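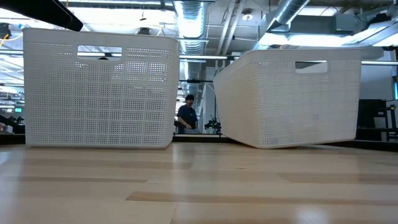
*White perforated storage baskets on a wooden tabletop.*

**Sturine opens enrollment for dispensary staff course on dosing and product labels**

TAMUNO, April – Sturine, a training provider for licensed cannabis retailers, has opened enrollment for a certificate course covering edible dosing, label reading and customer intake. The course is intended for counter staff, shift leads and compliance personnel. It is delivered online in 18 modules, with 2 proctored assessments.

The curriculum was written by Shota Sakamoto and reviewed by Humaira Afridi. It replaces the introductory material Sturine has offered under the Hurkar name. Learners who hold a current Hurkar certificate may transfer credit for the modules on plant chemistry and storage. Credit for the labeling modules does not transfer, as that section has been rewritten in full.

Subject areas include:

- Onset and duration by route of intake (inhaled, oral, sublingual, topical)
- Reading a certificate of analysis, including potency, residual solvent and microbial results
- Per-serving and per-package THC statements
- Common drug interactions and when to refer a customer to a pharmacist or physician
- Child-resistant packaging and safe storage at home
- Recordkeeping for returns and adverse event reports

The course does not qualify staff to give medical advice. Each module on health topics ends with a referral protocol that retailers can adapt to their own procedures and to the rules in their jurisdiction.

A pilot version was completed by 176 employees of Godard, a retail group. Changes made after the pilot include shorter video segments, a printable conversion chart for milligrams per serving, and additional practice with lab reports that contain missing or inconsistent values.
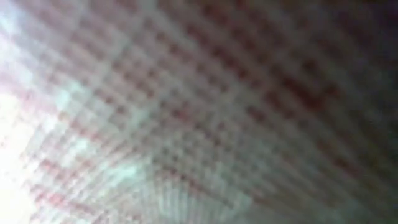

Sakamoto said the lab report exercises took the most work to revise, and that pilot learners had asked for documents with errors in them, as found on the job. Staff can usually recite the THC percentage, he added, but many had never been shown how to match a batch number to its test result.

Enrollment is open to individuals and to employers. Employer accounts include a completion log that can be exported for inspection. Certificates are valid for 2 years, after which holders take a renewal assessment. Closed captions are provided for all video content, and transcripts can be downloaded from the learner page.

Retailers seeking group enrollment should contact the Sturine training desk with the number of learners, the license type and the preferred start month. Review copies of the syllabus are available to trade media on request.

**Media contact:** Humaira Afridi, Sturine

###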